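Enley Family Shelter Fund
Progress report to the Karagiannis Foundation, second period, ending April

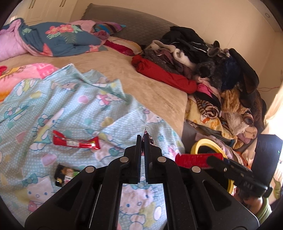
Blue polka-dot Hello Kitty blanket, with a red wrapped candy bar on it.

Prepared by Sânziana Zamfir, program manager

1. Where we are

The grant pays for welcome packs and first-week supplies for families placed in short-term housing in Enley. In this period we supplied 16 households. The target in the agreement was 12. The extra four came out of stock carried over from the first period, so there was no added cost to the grant.

Each pack holds bedding, towels, basic kitchen items, soap and toothpaste, and a small bag of snacks for the children. Packs for families with a baby also have diapers and wipes. We dropped the can openers after several families said they already had one, and used the money for a second set of pillowcases.

2. Storage and delivery

We moved out of the shared garage in April and now rent a dry unit on Clendeo Road. The lease runs for 2 years. The unit has shelving on one side and a loading door wide enough for the van. Bedding is now sorted by bed size, which has cut packing time. Two deliveries were late in this period, both while we were moving. All others arrived the same day the family got their keys.

3. Spending

The supplies line is on budget. The transport line is over by $2000. Most of that is van repairs (brakes and a rear door lock), and the rest is the extra trips during the move. We ask for permission to cover it from the training line, where we had set money aside for a course that was canceled. No change to the total is requested. Receipts are in the folder sent with this report.

4. What families told us

The housing office calls every family after the first week. Bedding was the item mentioned most often as useful. Three families asked for a lamp, and one asked for a list of bus routes. We have added a printed bus map to all packs. Lamps are being priced.

5. Problems still open

Twin fitted sheets have been out of stock at our usual supplier since the start of the period. We have been buying them at retail, which costs more per set. A second supplier has sent samples and we expect to place an order next month.

6. Next period

Count all stock and send you the list. Settle the sheet order. Decide on lamps. Agree on a backup driver with the housing office.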